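How to object to the sale of a listed house

When an owner applies to sell a protected house, the Hester heritage office posts a notice and takes written comments. Anyone can file one. The steps are the same for the Cuno house and for smaller properties.

1. Get the listing file. Ask the records desk for it by street address. The Raudsepp house file runs to 107 pages, and copies are free up to 100.

2. Find the protection clause. It says which parts of the building are covered and whether a new owner takes on the same duties. Older files, such as the one for the Jellon gatehouse, may put this in a separate deed. 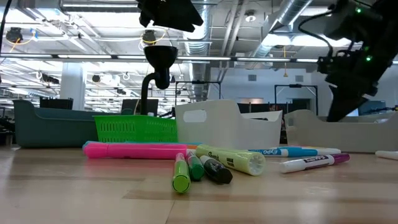 3. Mark up your copy before you write anything. Go through it once for dates, once for past owners and once for repairs. Use a different color each time. A pink highlighter, a yellow-green one and a teal marker are easy to tell apart on a photocopy. Leave the original file clean.

4. Write the comment. Keep it under 1600 words and put the file number at the top. Quote the clause you rely on and give its page. Say what you want: a delay, a condition on the sale, or public access.

5. Send 3 copies. The desk closes at noon on Friday, and late comments are returned unread.

You should get a stamped receipt by mail. If none comes, call the records desk and give the file number.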